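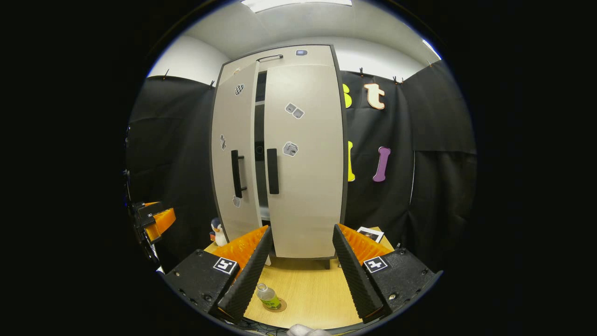 Two-door cabinet, left door partly open

4. Setting your deposit limit

Good news, this is the quickest part of setting up your Clernosen account, and we really do recommend doing it before your first bet!

1. Sign in and open My Account, then Play Controls.
2. Tap Deposit limit and pick daily, weekly or monthly.
3. Type the amount in whole pounds. Most new players start well under the monthly maximum of £2000, and £300 a month is a lovely easy figure to keep track of.
4. Enter your Mada passcode and press Confirm. You'll see message 2102 (Limit saved).

Note: A lower limit starts straight away. A higher one takes 14 days, and you'll need to come back and confirm it a second time – so if you change your mind in between, just leave it alone and the old limit stays.

Note: The limit covers the Kusavau bingo rooms too, as they share the same wallet.

Caution: Withdrawals don't reset your limit. If you pay in £50 and take £50 out again, the £50 still counts.

Stuck on step 4? Ask for Peadar Ó Dubhghaill's team in live chat, they're brilliant with passcodes.

Go on to section 5, Reality check reminders.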